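The Maintenance of Unit Two

Regulation required that any hand gripper returned to service be inspected in the room where it would be used. Anitha Annamalai accordingly presented herself at the Jerville residence at 45 minutes past eight on Monday, with the Vilto service book under her arm.

She examined the pivot caps and the blue pads, and entered each in the book. The left finger had been reported stiff in August.
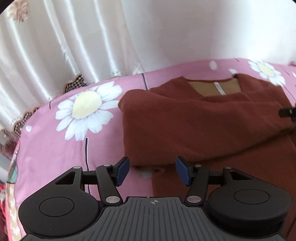 The Second Entry

"The sweater is the standard article?" asked Ottmar Stüber, who had been sent to witness.

"The rust-red one – folded, on the daisy sheet. It is specified on page 15."

Mr. Stüber signed for the sweater. He then asked whether the pads were to be opened fully before the approach, and was referred to the same page.
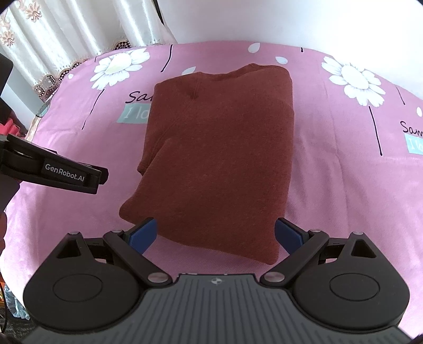
She recorded the play in the joint as within limits and set the next inspection at 300 hours. Mr. Stüber asked to see the entry. He read it twice, corrected the spelling of his own name and returned the pen.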